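Rivinance Message Board > Speaking & Workshops > Freezing up when they ask you to be silly

21 posts in this topic, page 1

gravelpit
My office is sending 11 of us to a "playful communication" day in Jemville in May. The flyer promises we will "rediscover our inner improviser." I have looked for mine and I believe it moved out years ago and took the good towels.

Here's my trouble. I can give a talk. I gave one to 136 people on revised parking rules and only lost a few to sleep. What I can't do is pretend to be a toaster in front of payroll. Last time somebody made me do a warm-up game I went blank, said my own name when I was supposed to say an animal, and had to sit down. Anybody got a way through this that isn't calling in sick?

mrs_haddock
Call in sick.

Kidding, mostly. I did one of these and the trick was volunteering first. You do a terrible toaster, everyone claps out of relief that it wasn't them, and then you get to sit and watch for an hour. By the time it comes around again there's a coffee break.

tenpenny_loaf
Seconding the going first. The waiting is the bad part. I once rehearsed "bear" in my head through twenty other people's turns and when it got to me somebody had just said bear.

ledgerdomain
I'm going to be the crank here. Why should anyone have to do this? If a company wants better speakers it could let people speak more often, at actual meetings, about things they know. I have sat through 3 of these days and the only skill I came away with was looking like I was about to raise my hand.

gravelpit
ledgerdomain, please come work at my office. We need someone to say that out loud while I nod from the back.

softshoe_sal
I run sessions like this, so feel free to throw things. Some of us are bad at it. The ones who open cold with "everybody be an appliance!" should be made to do it alone in a parking lot. But I do think ledgerdomain is wrong about meetings. People who are scared at meetings get more scared at meetings. A dumb game where there is no right answer is a cheaper place to go blank. You went blank, you said your name, you sat down, and you still have the job, yes?

gravelpit
I still have the job. I also have a nickname. It's my name, said slowly.

softshoe_sal
OK, that's pretty good, and I'm sorry.

ledgerdomain
"No right answer" is what people say when they are about to laugh at your answer.

pondweed
You two should take this on the road.

gravelpit, what worked for me was practicing being bad at something at home, with nobody grading. I'm not a creative person. I do spreadsheets. I started a thing where for ten minutes after supper I do whatever I'd be embarrassed to be caught at. Monday was humming, on purpose, with feeling. Another night I narrated the dishwasher like a golf match. My spouse has stopped coming into the kitchen before eight, so there are side benefits.

The rule is you don't fix it and you don't do it over. When the timer goes, you're done, and however awful it was, it stays that awful.

mrs_haddock
What did you do with the golf match voice? Asking as someone with a dishwasher.

pondweed
Used it at the quarterly budget review. Just the one line. Someone in the back laughed, and I don't think it was at the budget.

tenpenny_loaf
I like the no do-overs rule. I'd stretch it to looking, too. When I'm wound up before a talk I pick any old patch of something blotchy and find a map in it, or an old man's profile, whatever shows up. Gets me out of my own head for a minute. Try it on these two, first thing you see, no second guesses.

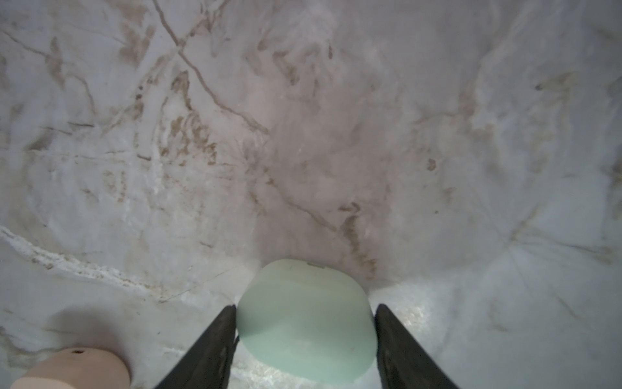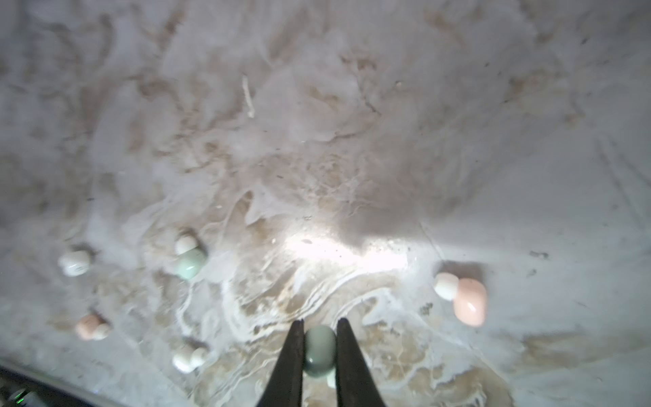
Re: Freezing up when they ask you to be silly

mrs_haddock
First one, a weather map for a country with a lot of weather. Second one, the same country, after the weather.

ledgerdomain
I see veins. I'm told there is no right answer.

softshoe_sal
See, you're playing. It's happening to you right now.

ledgerdomain
I withdraw the veins.

kettle_of_hawks
Different view from a shy person. I don't think going first is good advice for everybody. I tried it at a two-day thing in Makau and spent the rest of it reliving the first four minutes. What helped was finding the leader before it started and saying, quietly, "I'll join in but please don't pick me cold." Took less nerve than the toaster would have. The leader said sure and that was the whole talk.

softshoe_sal
Please, everyone, do this. I'd say yes every single time. If a leader says no to that, go get a long lunch.

mrs_haddock
Fine, I'll allow it. Going first is for show-offs and people who want the coffee. I'm both.

tenpenny_loaf
Does anyone else have the Grønli card deck? It's got 80 prompts and I'd say a dozen are usable by people with jobs. "Apologize to a chair" is the good one. You'd be surprised how much you have to say to a chair.

pondweed
We have it. The cat ate "Be the moon."

ledgerdomain
I would apologize to a chair if the chair had a case.

gravelpit
All right, here's my plan. Ten minutes of foolishness after supper until the day. A quiet word with the leader at the door. If I get picked anyway, I'm the toaster and I'm going first, and mrs_haddock can have the blame.

I did the first ten minutes tonight, by the way. Apologized to the chair. Ran over by two minutes.

mrs_haddock
What had you done to it?

gravelpit
It's the one I sat down in.

softshoe_sal
Post when you get back. And if they open with appliances, I want the name of the outfit.

Page 1 of 2 | Next page | Reply to this topic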